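Week 2 – Who does the fiddly bits now?

I used to run the prep kitchen at Clullo, so I'm biased here! When the Mosico arm came in, my job went from carrying to checking, and I missed the carrying. Look at how low some jobs are – drawers nearly at the floor, murder on the knees.

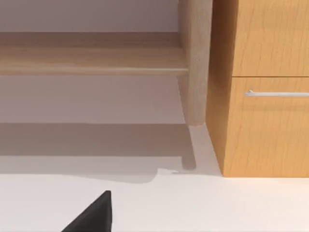
Fig. 1. Gripper finger near a cabinet, simulated.

Cups are trickier (squeeze too hard and you're mopping). We plated around 400 a shift by hand, and I still reckon staff should set the pace. 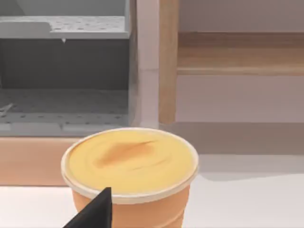

Fig. 2. Gripper beside a filled cup, simulated.

Read Butkienė before tutorial, please.

2 comments · 200 shares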